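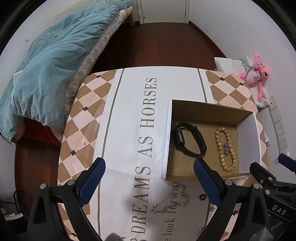
Diamond-pattern cloth on the low table, with a cardboard box open on top.

I've been using the Tristemby recovery journal since May, and I wanted to give it a good long try before saying anything about it. I'm coming up on my second year away from pills, and my counselor, Zineb Belkadi, suggested I find some way of keeping track of cravings between our visits. I had tried two phone apps before this and gave up on both (too many buzzes, too many little badges), so paper sounded lovely to me.

The kit comes with the journal, a set of prompt cards and a slim booklet for family members. You get a page for morning, a page for night, and a small chart where you mark how strong an urge was and how long it lasted. I fill mine in at the kitchen counter while the coffee drips, and most days it takes me less time than the coffee does!

What I love most is the night page. It asks what was hard, and then it leaves you plenty of room — real room, for those of us who write big. My sister read the family booklet in one evening and called me after, and we had the best talk we've had in years.

Now for my grumbles. The binding started to give at week 13, and the pages on medication are thin. If you're on a daily prescription like I was, you'll want more space for doses and side effects than the 42 cards and that one small table allow. I taped in my own sheets. It also won't take the place of a meeting or a doctor, and to their credit they say so right inside the cover.

I'd buy it again, and I've already ordered the refill for fall.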